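Laying Out a Table That Stays Laid Out

Oi-ling Hung covers her work tables in brown paper and divides the paper with blue painter's tape. She has done this since September, when the shared bench at Groltau was given over to sorting and setting out small household goods, and she has opinions on most of the materials involved. We spoke on 9th February, with a new sheet going down on the next table.

The paper comes first. Hung uses a heavy kraft roll and cuts the sheet long enough to fold under on every side. "You tape it from underneath, at the corners, and then at the middle of each side," she said. "If you tape the top edge first and pull, you get a diagonal crease, and it stays there for the life of the sheet." Small creases do not concern her. A raised crease does, if it runs under the place where a plate has to sit, as a plate with a narrow foot will rock on it.

She prefers paper to a vinyl mat for two reasons. It does not reflect the ceiling lights, and it can be written on. Notes go along the front edge in pencil. When a sheet is full of notes or torn, it is replaced, and the notes are copied into a log kept by Kamarul Yusof.

The grid is laid by eye from two measured lines. Hung marks the center line in each direction, runs tape along those, and fills in the rest. The cells do not have to match to the millimeter. They have to be large enough to take the widest item in the set with a margin that a person can see. At present the widest item is a dinner plate, so the plate sets the cell size for everything else.

"People want to size the cell for the average object," she said. "Then the plate sits on the tape, and now you don't know which cell it belongs to."

A typical layout puts the bulky item in the middle and the flat ones beside it. 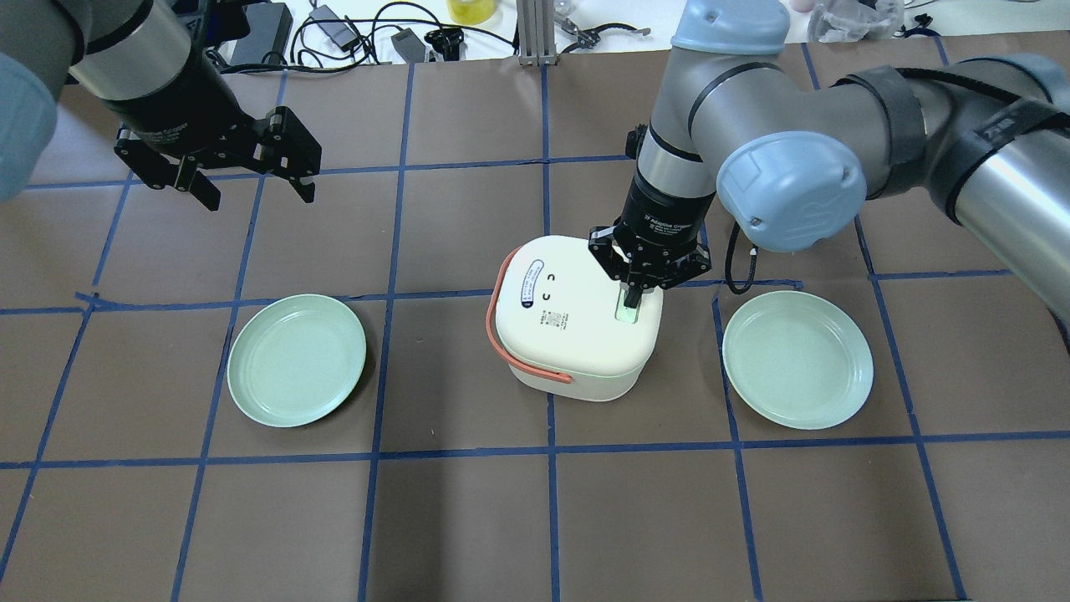
Po-yen Yuen would do it the other way around, with the plates in the center and anything tall moved out to the sides, on the grounds that a tall item in the middle hides whatever is behind it from a person standing at the front. Hung has heard the argument and accepts half of it. For a table worked from one side only, she agrees. For a table worked from more than one side, she keeps the bulky item central, where it is the same reach for everyone.

Tape was the part of the subject she talked about longest. Painter's tape lifts cleanly from paper if it is taken up within a few weeks and pulled back low, close to the surface. Left longer, it takes the top layer of the paper with it. The first rolls at Groltau were a general-purpose masking tape from Wu, which held well and tore the sheet at each removal. The blue tape holds less firmly, and its ends need to be pressed down with a thumbnail.

Straightness matters less than flatness. A line that wanders a little can still be read as a line. A lifted end catches on the foot of a plate or the bottom of a jug and moves the item when it is set down. Short pieces are allowed for repairs and for marking a cell that is temporarily split in two. "I don't pull up a whole line to fix one bad spot," Hung said. "You put down a short piece and carry on."
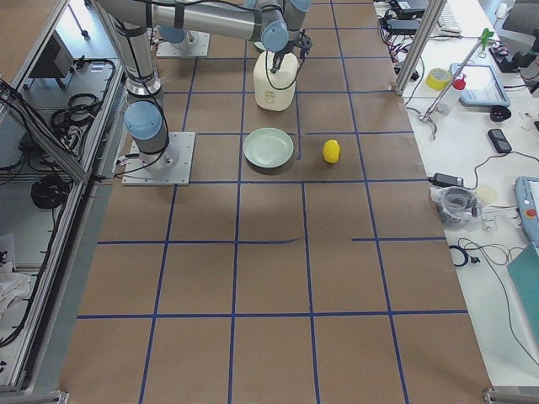 The choice of objects follows the same reasoning. Hung wants a set that differs in height, weight and grip, and that can be told apart at a glance against brown. Pale plates and white containers do well on that count, and so does anything yellow. Brown stoneware was tried and withdrawn. Items with handles are kept in the set because a handle has a direction, and the written layout has to say which way it points. Her sheets give this as a clock position.

The layouts themselves are numbered. There are 44 in the current binder, which carries the name Omby on its spine, left over from an earlier use. Each one is a page with a blank grid and the names of the items penciled into the cells. Szu-yu Chiu types up the pages that are used most and leaves the others in pencil, an arrangement Hung would like to see finished one way or the other.

I asked what she would change. She said the storage. Items that are not on the table go into Buvus bins on a low shelf, stacked two deep, and the lower bin always holds the one that is wanted. She has asked for a wider shelf so that the bins can stand in a single row. In the meantime the duck and the other small pieces go in the upper bins and the crockery goes underneath.

She had cut the new sheet by then and was turning the first edge under. The center lines would go down after lunch.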